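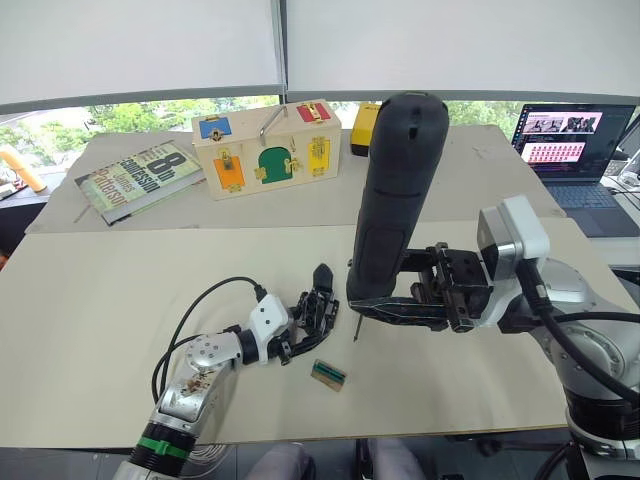

Home About Toys & Games Recipes Contact

My neighbor Padmavathi Pillai handed me a lock box last February and said her boys had outgrown it. You know the kind, a wooden box with little painted doors and a different brass latch on every one. I put it on the shelf meaning to pass it along, and of course I ended up fiddling with it myself over coffee! The doors are blue, red, orange, green and yellow, and the green one is arched, which my nephew Arif insists makes it the front door.

He started with that one, naturally. Then he wanted the orange door, then the green one again – and again – and by suppertime I was hearing brass hooks in my sleep.
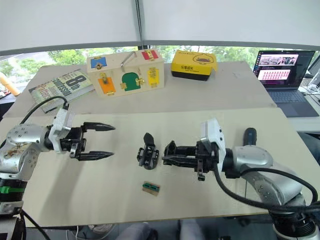 Play at Home

I've learned to keep a good clear stretch of table in front of the box. Arif likes to bring small wooden blocks along and give them rooms to live in, and they need somewhere to wait their turn (so I'm told). The shelf behind is for whatever else has piled up that week.
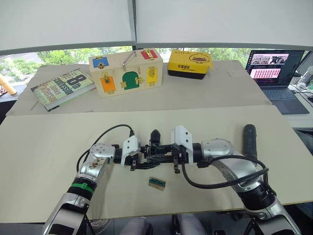 What age is a lock box good for?
Arif was 2 when he got the hang of the easy hooks, and the bolts came quite a bit later. Stay close by, and check now and then that the screws are snug.

My friend Nomvula keeps hers in a closet and brings it out on rainy afternoons, so it always feels new.

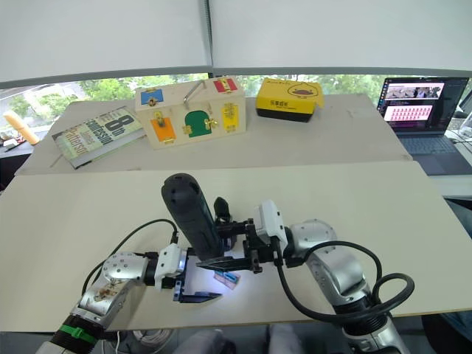 I tried that for a while, but I missed having it out where I could see it. It shares shelf space with my reading now, and I get through a chapter of something while the latches click away beside me. I still owe Padmavathi a pie for it, come to think of it. Peach, if the good ones are in at the market.

14 comments 600 shares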